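Gralberg Energy Finance Reporting System
For state and municipal efficiency loan programs

Overview

The Gralberg system is a hosted reporting platform for public agencies that administer energy efficiency loans, rebates and on-bill repayment programs. It is supplied and maintained by Oditz under a fixed annual license. A single installation supports up to 500 named users across an agency and its participating lenders.

Program staff enter each project once, at the time of application. The system then carries the record through underwriting, inspection, disbursement and repayment. Changes to a record are logged with the name of the user and the time of entry, and the log may be exported for audit at any point in the program year.
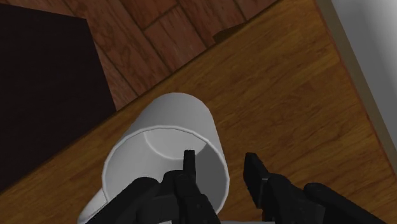
White mug on a wooden tabletop, rendered image.

Reporting

The license includes 42 standard report templates covering loan volume, default rates, estimated savings by building type and contractor activity. Agencies that report to a legislature may also order the Stasiv module, which prepares summary tables for budget hearings and oversight reviews. Custom templates are quoted separately.

Savings estimates are calculated from the method each agency has adopted by rule. Oditz does not supply or endorse a calculation method. Where a rule is amended during the program year, both the earlier and the revised figures are kept on file.

Editions

Gralberg Standard: one agency, one loan program, e-mail support.
Gralberg Plus: one agency, 4 loan programs, telephone support from 8:00 a.m. to 6:00 p.m.
Gralberg Joint: two or more agencies under a shared services agreement. Includes the Stasiv module.

Setup and training

Existing records are accepted in spreadsheet or delimited text format. Training is provided over 23 hours of instruction, delivered on site or at the Wallholm office. Agencies whose program year opens in August should submit their records by the end of May.

Contacts

Public sector sales: Abla Boutros
Data transfer and training: Volodymyr Palamarchuk
Contract terms and renewals: Graziella Testa

Purchase orders must state the edition, the number of named users and the billing address of the agency.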